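Drulon Folding Cell - Set-up Guide
Section 7: Grip faults on towels (slip, double pick, jam)

Read this before you clear anything. Most of the damage we see comes from clearing the fault too fast, not from the fault.

Covers the two-finger gripper with wrist camera. Terry towels only. For sheets and pillow cases see Section 9.
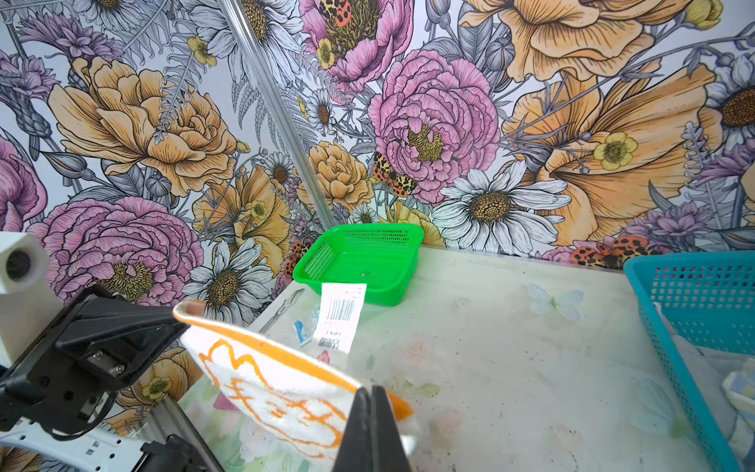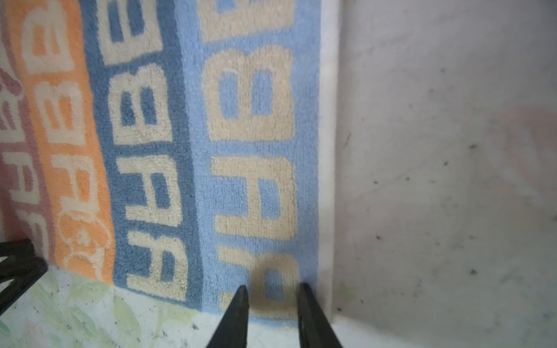
Terry towels in both. Black gripper: one finger in view in the first, two in the second.

CAUTION: Gripper keeps its closing force after a soft stop. Fingers WILL still pinch. Do not pull the towel out by hand until step 4 is done.

7.1 What the fault looks like

Code 33 - grip lost. Fingers closed further than they should with cloth between them. Usually a slip on a thick hem.
Code 18 - over current on the finger motor. Loop caught, or too many layers.
No code, arm just sits there. Treat it as an 18.

7.2 Clearing the fault

1. Press STOP on the pendant. Wait for the amber light. No amber light, hit the red button and go to 7.5.
2. Stand on the cable side of the table. Never reach across under the arm.
3. Key to MANUAL. Take the key out and keep it on you.
4. Open the fingers with the pendant, jog menu, GRIP OPEN. Hold till the reading says 100. Anything less and there is still cloth in there or the finger is bent.
5. Let the towel drop on its own. If a loop is hooked, snip the loop. Dont yank. A yank shifts the finger and then you are re-doing the whole zero.
6. Raise the arm with jog Z+, slow speed only, until you can get a hand flat under the fingers without touching them.
7. Key back in, RESET, wait for green.

Note: Key out in step 3 is not optional. Prorley site, one Sunday night, key left in, second operator hit RESET from the other side while the first still had fingers near the gripper. Bruised thumb, got lucky. That's why the step is there.

7.3 Check the fingers

1. Power the arm down at the cabinet. Main switch, not the pendant.
2. Look at both tips from the front. Should be level with each other. One higher than the other = replace the pair, never just one.
3. Wipe lint off the inside faces with a dry cloth. No solvent, it eats the pads.
4. Check the mount screws with the short hex key. Snug. If one turns freely put it back with a drop of thread lock and write it in the log.
5. Camera lens: blow off lint, then lens cloth. Lint on the lens gives false edge picks, and those show up as code 33 too. People swap fingers for a week before they think of the lens.

7.4 Grip settings for terry

Factory grip force is 50. Fine for flat weave. On terry it slips at the hem, so people turn it up to max and get code 18 instead. Go up in small steps.

1. Menu > Grip > Force. Add 5.
2. Run the test pick, same towel, same corner.
3. Holds, no code: stop there. Save under the towel name.
4. Slips: add 5 again. Do not go past 75.
5. Still slipping at 75, its not force. Go back to 7.3, check pads and tips.

Pick height matters more than force on folded towels. Too high and you get the top layer only, the rest stays on the table or drags. Too low and the tips press into the table. Set height with the tips just off the surface, fingers open, arm in MANUAL.

Note: Cells shipped before November have the old Singhal pads. They go shiny and lose grip well before they look worn. Order the Kosness pads, same screws, no change to the zero. If you aren't sure which you have, check the label inside the cabinet door.

7.5 No amber light after STOP

WARNING: The arm may still be live. Do not enter the cell.

1. Red button.
2. Main switch off at the cabinet. Lock it. Tag it.
3. Wait two minutes for the drives to drain.
4. Do not hand-release the fingers, even with a towel in them. Leave the towel.
5. Call service. Have the serial number and the last code ready.

Don't power back up "to see if it clears". It might, and then it will do it again with somebody's hand in the way.

7.6 Before going back to AUTO

Table clear under the arm, nothing left from the last pick
Tips level, screws snug
Lens clean
Three test picks in a row at slow speed, no code
Fault logged, with the towel type and the force setting

If the same code comes back twice in one shift, stop the cell and leave it stopped. Send the log to Kanchan Uniyal in service, with the pad type in the subject line or it goes in the wrong queu.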